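About Brorness

Brorness looks after hand-held gripper sets and the small robot cells that go with them. We started in a rented unit at Andska with 2 benches and one customer, Frerichs, who needed somebody to set up a cell and keep it running. We still look after that cell today, along with 9 others.

Most of our work is routine. Every gripper is stripped, cleaned and checked after 3000 cycles. We replace worn tips in pairs, test the cables along their full length and tighten the marker mounts. A set goes back into use only when both hands open and close evenly – if one lags, it stays on the bench.
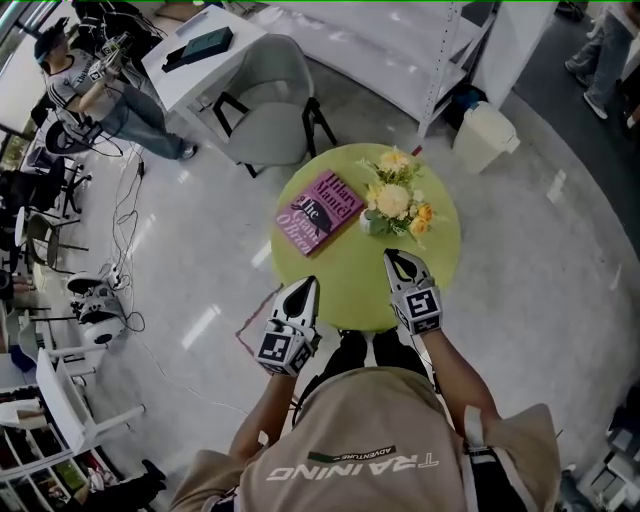
Setting up a cell takes us one working day, and we begin with the grippers. Each one is calibrated separately, then the pair is tried together at a table with ordinary things on it. A round green table with a hardcover book and a small cup of flowers is enough for that. The black-and-white square markers on the grippers have to be clean and flat, so we check them before each session and replace any that are scratched or lifting at a corner.

Customers can send equipment to us or book a visit. Our workshop at Oltell handles repairs, and the team at Andska does new cells and yearly servicing. We keep spare tips, cables and markers in stock at both. Repairs received by 10 on a Monday are looked at the same day.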